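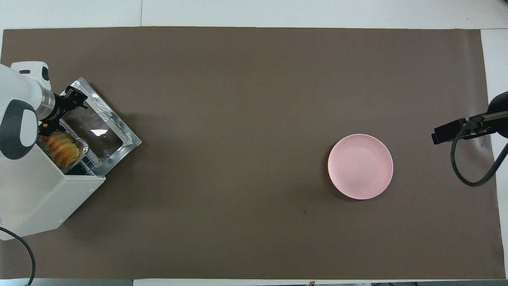
Brown paper: plain to look at, and sold with some large promises.

FOR IMMEDIATE RELEASE
Thursday, December 31, 2020

Brown paper is not proof of a green parcel, says Sowah

Shoppers are paying extra for "kinder" packaging on the strength of its colour, according to a report out today

CLETDEN — Online shops are asking customers to take a great deal on trust when they swap plastic wrapping for brown paper, the consumer group Sowah says in a report published today. Wrapped Up looks at the claims made by 51 online shops that tell customers their parcels are green, kind to the planet or free from guilt. Sowah wrote to all of them in August with the same short set of questions. It has had answers from 24.

The questions were not hard. Shops were asked where their paper was made, how much of it had been used before, whether it was coated, and what they had compared it with before calling it better. The last of these gave the most trouble. Several shops sent a leaflet from their supplier. One sent a poem.

"I have nothing against brown paper. I've got a drawer full of it at home," said Dzifa Quartey, who wrote the report. "What I object to is being told a parcel is better for the planet and then finding that the person telling me has never asked what it is better than. Better than the old wrapping? Better than less wrapping? If a shop can't answer that, it should take the sentence off its website until it can."

Sowah is calling on shops to stop using the words "green", "kind" and "guilt-free" about wrapping unless they can show how they arrived at them, and to publish the weight of packaging used on an average order next to any claim made for it.

What shoppers think they are buying

As part of the work Sowah put a set of questions to 300 households in and near Cletden. Many of the people who took part said they took brown wrapping to mean recycled wrapping. It need not mean that. Paper made from fresh wood pulp can be brown, because that is the colour it comes out if it isn't bleached, and recycled paper can be white. Colour tells the buyer very little, and a leaf printed in one corner tells them less.

People were also unsure what to do with the stuff afterwards. Plain paper can usually go in with the paper recycling. Paper with a plastic lining, or padding glued inside, often can't, and the two are not always easy to tell apart on the doorstep. Quartey would like to see the answer printed on the outside of every parcel, in words, in letters large enough to read without finding your glasses.

Some of those who replied had paid a small extra charge at the checkout for a "green wrap" option. When Sowah asked the shops concerned what the charge was for, it was told that it "reflected our values", that it "supported our journey" and, in one case, that it would be looked into.

"We are still waiting to hear about that one," Quartey said.

The parcel room

Between late summer and the middle of December, Sowah's members kept the wrapping from nearly 300 parcels and brought it or posted it to the group's office, where it was sorted and weighed on kitchen scales by Tetteh Tsikata. His notes make up the longest chapter of the report and the least cheerful.

Tsikata's main complaint is size. Parcels that had been changed over to paper were often no smaller than the ones they replaced, and the gap around the goods had simply been filled with more paper. A pair of reading glasses came in a carton that would have held a kettle. A packet of seeds was wrapped, put in a bag, wrapped again and then boxed. He does not claim that his pile stands for the whole country, and the report says so on its first page. The members who sent parcels in chose to do so, and people who join a consumer group are perhaps more likely than most to be cross about boxes.

"It's kitchen scales and a notebook, and anyone who wants to do it properly is welcome to," Tsikata said. "But I would sooner have my notebook than most of what the shops sent us. At least I weighed something."

The chapter also records where wrapping had been done well. A bookshop had cut its own cartons down to fit. A small maker of soap had reused other people's boxes with the old labels crossed out, made no claim of any kind, and got the warmest write-up in the report.

The trade replies

Skilteck, which sells wrapping to many of the shops in the report, was shown the findings before they were published. Its head of sales, Valtteri Hirvonen, said the company stood by its range and thought some of the criticism unfair.

"Our customers asked us for paper and we supplied paper," he said. "We print the make-up of every roll on our order sheets. If a shop then writes something on its website that isn't on the order sheet, I can't go round and rub it out. I would add that it takes time to change a packing line, and a shop that has made a start shouldn't be treated like one that hasn't bothered."

Sowah accepts the first part of this. The Skilteck order sheets it has seen are clear and make modest claims. They are also not shown to the public. The group is less taken with the second part, and points out that none of the shops it wrote to was asked to change a packing line. They were asked to back up something they had already said.

Flollwood, the gifts and homeware shop, was one of the few to send a full set of figures. It has since dropped the line "packaging that loves you back" from its checkout page. Nkrumah Nartey, who runs its warehouse, said the letter had led to an awkward week.

"We'd all been saying it was lighter than the old wrapping. Then we put an order on the scales and it was heavier," Nartey said. "It went further with less tape, so there's that. But we had told people something we hadn't checked, and I didn't like that much."

Sowah is glad of the change and will be looking at Flollwood's figures again next year, as it will everyone else's. It has been sent too many promises this autumn with no date on them to take another on faith.

What Sowah wants

The report asks online shops to state on the order page whether their paper is recycled, and how much of it. It asks them to say whether it is lined or coated, and to end extra charges for "green" wrapping until they can explain where the money goes. It asks suppliers such as Skilteck to put their order sheets where shoppers can read them.

It does not ask for a new badge or logo. Members were firmly against one at the autumn meeting, having collected a good many badges already from the sides of boxes and been able to trace very few of them to anybody who would answer the telephone.

Seidu Quaye, who chairs Sowah, said he expected to be told the group was being negative.

"Every time we ask a plain question about this we are told we'll put people off trying," he said. "Perhaps we will. I'd be sorry about it. But shoppers in Cletden have been handing over extra money for this, in a year when plenty of them haven't had it to spare, and they are owed a better answer than a picture of a leaf. Some of these shops may well be right about their wrapping. I would just like to see their sums."

The shops that have not replied will be written to again in the new year. Replies will be put on Sowah's website in full, including the poem if its author agrees.

ENDS

Notes to editors

Wrapped Up: what online shops say about their paper is free to read on the Sowah website. Printed copies can be had from the Cletden office on request. They will be sent folded, in a used envelope.

Sowah is an independent consumer group paid for by its members. It takes no money from shops or from packaging firms.

The parcel weights in chapter three were taken by hand and should not be quoted as national figures.

Dzifa Quartey and Seidu Quaye are available for interview. Please ask for the press desk at the Cletden office.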